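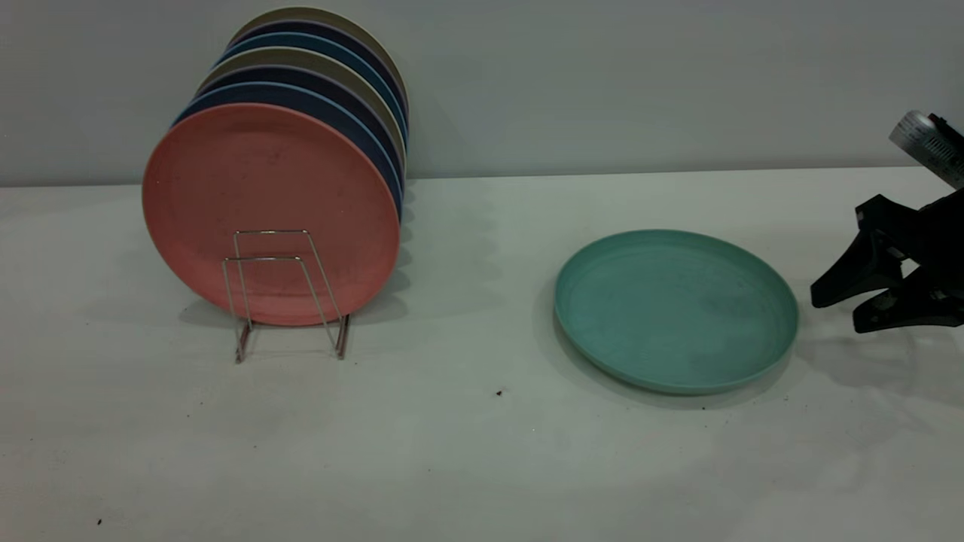

Issue 82

Three nights at Hotton, with a side trip to Clerkesen

I went to the retreat centre's open weekend in August, mostly to find out whether I could manage the longer sit they run later in the year. I've practised at home for a good while but had never stayed anywhere overnight for it, so these notes may be of use to other readers in the same position.

Hotton is the old shearers' quarters past the second cattle grid. The turn-off is badly marked. If you reach the Cui bridge you've gone too far, and there's nowhere to turn the car until the other side. Elsie Wainwright met me at the gate with a torch and showed me to a room with a single bed, a chair and a hook. The heater works if you hold the switch down for a bit.

The bell goes at 5 a.m. We sat for 40 minutes, walked for 20, and sat again before breakfast. I spent most of the first sitting planning what I'd say if somebody asked how the first sitting had gone. Walking was easier. The track runs along the fence line and there were magpies, which I noticed for perhaps four steps at a time before I was back at work in my head, arguing about a roster.

Meals are in silence until the afternoon tea. Ebise Demissie gave a short talk before the first lunch on eating one mouthful at a time and putting the fork down in between. I can report that lentils go cold. I can also report that I had never before noticed wanting the second mouthful while still chewing the first, and once I'd seen it I saw it at every meal, including toast.

Everybody gets a job. Mine was washing up with Suqin Su, who has done it for years and is fast. The instruction on the wall is to wash the bowl in your hand. I washed it while thinking about the pot.

On the second afternoon those of us who wanted to went over to Clerkesen in two cars. It's a small temple run out of a weatherboard house, with the shrine in what would have been the lounge room. Haiyan Yin led a chanting service in Mandarin and English, with booklets handed out at the door. I lost my place early on and stayed lost. Afterwards there was tea on the verandah and a question time, and I asked about sore knees, having had a better question ready all morning. Her answer was to use a chair. I used a chair from then on and it was a great improvement.

The library at Clerkesen is worth the drive on its own. The catalogue runs to 2223 items, nearly all of it lendable, and Yuxi Qian will post books out if you cover the return. I borrowed a set of talks on patience and left it in the other car.

The last morning was the hardest. It rained on the tin roof right through the early sitting and I was annoyed at it, then stopped being annoyed for a few minutes – long enough to hear it – and then was pleased with myself, so that was the end of that.

Practical matters: the weekend is by donation, with $100 suggested. Bring warm socks, a torch and your own pillowcase. There's no phone reception in the quarters but you'll get some at the top paddock. The nearest fuel is at Stindent, and the pump shuts at 6 p.m. Bookings for the long sit go through Elsie. I've put my name down, chair requested.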